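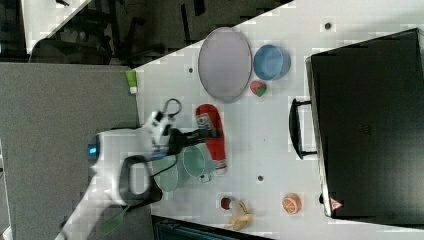

Table Rules: Frequently Asked Questions
Brarkeveck robot lab. Maintained by Fredy Huanca. Last updated Feb 14, 2025

Who has to follow these?
Anyone who runs an arm on a shared table. Yes, even for one quick test. Most of our incident log began as one quick test.

Is there a speed limit?
300 millimeters per second while a person is within reach of the table. You may ask for 900 in writing. Fredy enjoys turning these down, so make it a good letter.

Can I fix an item that has rolled out of place?
Pause the arm, wait for it to stop, then reach in. Reaching in while it "isn't doing much" counts as reaching in.

Do the toy foods really need rules?
They do. Put every item back at its listed start position between runs. In January we threw out 27 runs of the Takov task over a banana that had wandered. The banana was not disciplined. 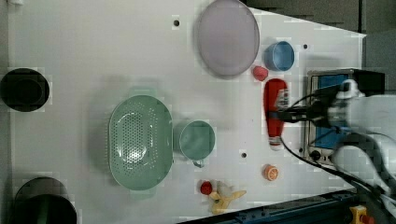

What about the plates and cups?
Same rule. If your task sheet says a cup starts on its side, leave it on its side, however much it bothers you.

Where should I stand?
Within arm's length of the emergency stop. Your arm's length, not the robot's.

Can I delete a failed run?
No. Mark it failed and write down why. "Robot was being weird" has been used enough.

Who do I tell if something gets hit?
Fredy, extension 656, before you tell the group chat.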